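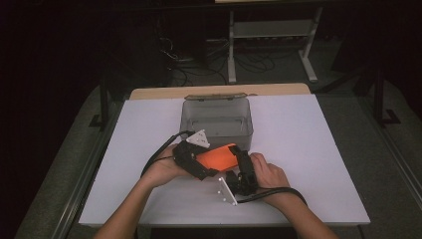 What size box do I need for a desk?

The medium, for most desks. Measure the clear space at the back of the desk first, then measure it again with the lid open in mind, as the lid folds back and needs somewhere to lie down. People measure the box and forget the lid. We get the boxes back in very good condition.

Which sizes do you make?

The Dunduto comes in four sizes: small, medium, large and the one we call long, which was named late in the afternoon. Small holds pens, keys, and the charger for a phone you no longer own. Medium takes a stack of envelopes and most of what lives in the top drawer. Large is for craft supplies, sewing things and board game pieces whose boxes have given up. Long is for wrapping tools, knitting needles and rulers.

Does the lid come off?

It's hinged and it stays on. You can force it off, and a number of you have, but it won't go back on with any conviction. If you want a box with a lift-off lid, we sell the Brultora, and you are welcome to lose its lid separately.

Why gray? Why not clear?

A clear box shows you everything you own. A gray one you can half see through tells you there's something in there without going into detail. Seung-woo Yang, who started Kitument, made the first batch clear and found that his own desk looked exactly as messy as before, only with corners. He switched to gray in June and has been insufferable about it ever since.

We do get asked for white and for pink. We've written both down.

How do I pack it so I can find things again?

Start with it empty and the lid all the way back. Put the box in the middle of the table, where you can reach in with both hands, and put everything you mean to store beside it. This second part is where most people discover they need two boxes, or a trash bag.

Big flat things go in first, standing on edge if they'll stand. Heavy things go at the hinge end so the box doesn't nose-dive when you pick it up from the front. Small loose things go into a pouch or an old mint tin, and the tin goes in last. Cables should be wound and tied one at a time. A cable put in loose on top of another cable will be one object by morning.

If the lid doesn't close by itself, take something out. Pressing on it is a negotiation you'll have again every time you open the box.

How much weight can it hold?

2,000 grams for the medium, spread over the bottom. It'll hold more if it never moves, but you will move it, and you'll do it by the rim with one hand while carrying coffee.

Can I stack them?

Same size on same size, lids shut, no higher than three. The long one stacks badly and we'd prefer you didn't bring it up.

Will it scratch my table?

It shouldn't, if the table and the underside of the box are both clean. Grit is what does the scratching, and white tabletops are good at showing it off. Wipe both before you set the box down, and lift it when you want it moved. Sliding it across is quicker and so is ruining a table. 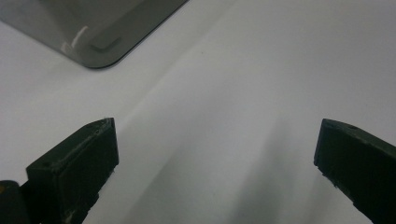 If you've already got a gray mark, try a damp cloth and a drop of dish soap before you panic. A lot of what gets reported to us as a scratch wipes away on the second pass. If you can feel it with a fingernail, it's a scratch, and we are sorry, and a plant pot covers most of them.

How do I clean the box?

Warm water, dish soap, soft cloth. Leave the lid open until it's dry. Keep it out of the dishwasher. The top rack doesn't count as a compromise. Glass cleaner with ammonia in it can turn the plastic cloudy, and paper towels leave fine lines that you'll only notice under a bright ceiling light, at which point you'll notice nothing else.

Dust shows less on gray than on black and more than on anything else in the house.

How long does the hinge last?

We open and close a sample 3,000 times before we approve a batch. Someone does this by hand with the radio on. If yours fails sooner under normal use, send us a photo and we'll replace the box. Normal use doesn't include sitting on it, although one customer wrote a very persuasive letter.

Can I use it for food?

Wrapped tea bags and sealed snacks are fine. It isn't airtight, so crackers will go soft and cereal will attract an audience.

Is it any use for a whole room, or only a desk?

One box per surface works well. After that you're storing boxes. The most anybody has ordered in one go is eleven, and she wrote back later to ask which one the scissors were in. Labels are two dollars a sheet.

Do you have a store I can visit?

There's a counter at the front of the packing room, open until 4 in the afternoon. Bring your measurements, including the lid.

How do I return one?

Write to us with your order number within a month and we'll send a label. Please check the box is empty first. Out of 2,196 boxes shipped last year we got 31 back, and five of them had somebody's keys in.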